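Everyone who visits the workshop asks the same thing. When will it do the washing up. Not soon, and I think it's the wrong thing to want anyway.

We've been at this since February, me and Jade Cropper mostly, with Hendrik Geerts on wiring when he's free. Two arms, two hands, one fridge. That's the whole of Modness. People hear "home robot" and picture a butler. I'd settle for a drink.

My argument, quickly, as I've got to be back by 4. Home builders should pick one dull job and stay on it. Not a demo reel. One job, in one corner, til you're sick of the sight of it.
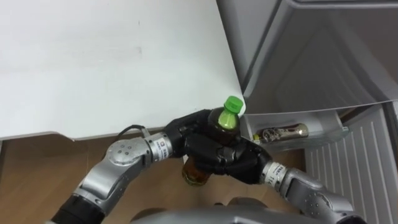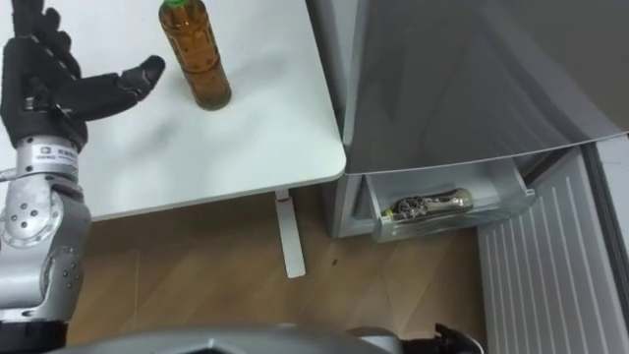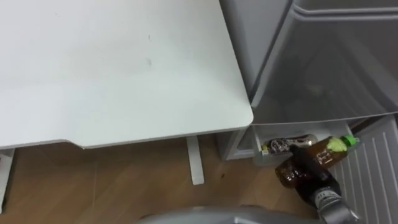

Cletus Van Dusen thinks I'm wrong and says so loudly. His view is that a narrow job teaches you a narrow lesson, and you end up with a very dear bottle fetcher. Fair. But look at what's inside the one job. A bottle lying on its side in the bottom of a fridge, next to a can, wants one kind of grip. The same sort of bottle held up between two hands wants another, fingers lapping over fingers, and hardly any plastic left showing for the software to go on. Then standing it on a table, and the hand staying close without knocking it. Those are 3 problems at least. I could spend a year on the middle one.

And the parts that eat your evenings aren't the clever parts. Cable slack. Where the table corner sits against the fridge. Tímea Medve wrote 900 lines for the hand-over and reckons most of it is there to deal with us nudging the furniture. Move the table a thumb's width and you learn alot about your code.

The other camp says buy a bigger kit, train on everything, let it sort itself out. Maybe, if you've the money and the floor space. We have a corner and a shared kettle. For a club our size a small job is the only kind you can watch closely enough to know why it failed.

So no, it won't do the washing up. Ask me about cans. Jade wants to start on cans next and I've said 2 more weeks on bottles first, she's not happy.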